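4. Oiling a wooden table top with Hastirell hard oil

4.1 Before you start

Read this section to the end before you open the tin. The work needs two evenings, with one night of drying between them. Hastirell is suitable for solid wood and for thick veneer. For painted wood please see section 6.

You need:
Hastirell hard oil, clear
Kelto sanding pad, fine
two cotton cloths without fluff
a flat brush, 50 mm wide
gloves

Caution: Cloths with oil in them can catch fire by themselves. After the work, put them in water or lay them flat outside to dry. Never throw them crumpled in the bin.

4.2 Preparing the surface

1. Clear the table and wipe it with a damp cloth. Let it dry for 30 minutes.
2. Sand in the direction of the grain with light pressure. Do not make circles, the oil will show them later.
3. Remove the dust with the brush, then with a dry cloth. Look also in the joints and under the edge.
4. Open a window. The room should be warmer than 15 degrees.

Note: If old wax is on the table, the oil cannot go in. Put one drop of water on the wood. When it stays round for a long time, clean first with Ruchti wax remover and wait until the next day.

4.3 First coat

5. Stir the oil well with a flat stick. Do not shake the tin.
6. Pour a little oil in a saucer and spread it thinly with the brush, always along the grain.
7. Wait 20 minutes. Where the wood looks dull, give a little more.
8. Take away all the oil that stays on top — use a clean cloth and press firmly. Oil which is left standing becomes sticky.

4.4 Second coat

9. On the next evening, sand very lightly and remove the dust.
10. Repeat steps 5 to 8 with half of the oil.
11. Leave the table free for 24 hours. Light things can then go back on it, but wait one week with hot cups and wet glasses.

Note: A warm brown wood becomes darker with the oil, and its stripes come out more strongly. Try it first on the underside.

4.5 Care

Wipe with a damp cloth and dry at once. Do not use scouring milk. Renew the oil once a year — we do ours in October, before the heating season.

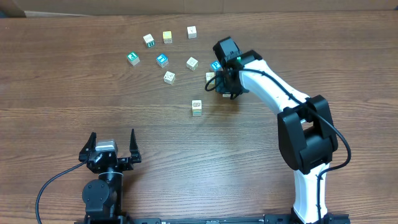
Small scratches can be treated one by one. Rub the place with the Kelto pad, put on a drop of oil with the fingertip of the glove and polish after 20 minutes. Deep marks must be sanded over the full length of the board, otherwise a pale spot remains.

Text: Burgi Mösli. Checked by Gebhard Wyss, January 29, 2021.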